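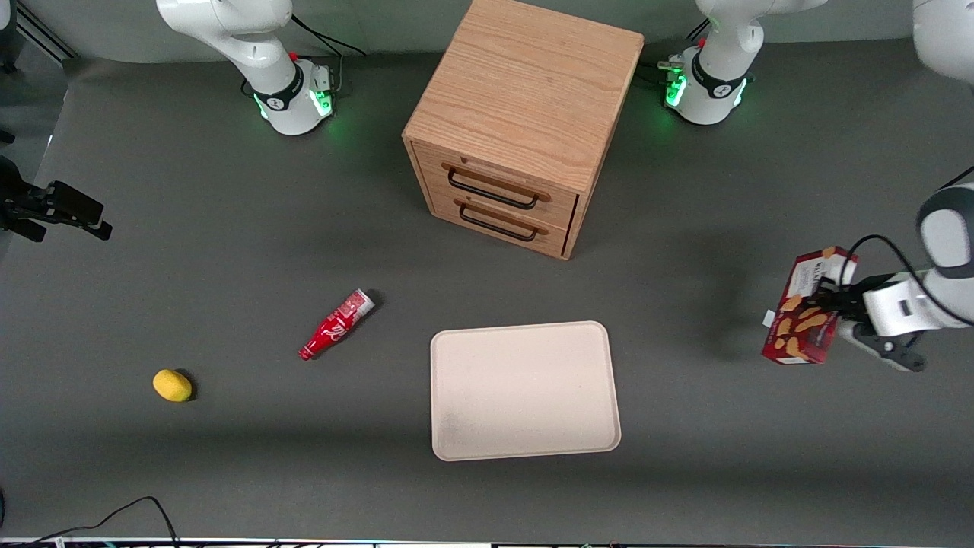 Theerawat Suksawat
10/12/2025

1/ Today I want to write a few posts on the planner of our two-arm table, because last week I changed one thing in it and many people asked me how. I write slowly, so please be patient with me.

2/ The old version planned both arms together, as one big problem. It is correct, but it is slow. When a box is already in the left gripper and the right arm has nothing to do, we still paid for all the joints of both.

3/ Now the planner, we call it Quartey, first asks which arm has a task. The other arm becomes a fixed obstacle in its waiting pose. Only when the two paths come near to each other does it go back to the joint problem.

4/ "Near" was the difficult word. I started with 16 cm between any two links. Too careful – it called the joint planner for almost every move above the tray. With 8 cm it is much better, and I have not seen a contact in the logs.

5/ Second topic: the held object. A box in the gripper is part of the robot, so its shape must be added to the collision model at the moment of the grasp. We did this before too, but we added it straight. In real life a box is often held a little tilted, and then one corner is lower than the planner believes.

6/ Nhyira Kyei wrote the fix. After the grasp, the perception node (Dovix) estimates the pose of the box again and sends it to the planner with an extra margin of 10 mm. It costs one more camera reading. I think it is worth it.

7/ For testing I replayed 1,000 saved start positions in simulation, old planner against new. The median planning time is clearly lower. The worst cases are the same as before, which I expected, because they are the ones where both arms want the tray.

8/ What still does not work well: bottles lying on their side. The pose estimate is sometimes turned by half a circle, cap for bottom, and then the arm makes a long unnecessary turn of the wrist. If you have a good method for this, please write to me.

9/ Also the drawers. Handles are thin and dark, and the depth there has holes. For now we fit the front face first and search for the handle only inside it.

10/ The code will go into the next Zuston release, after Nhyira has reviewed my part – she already found two wrong signs.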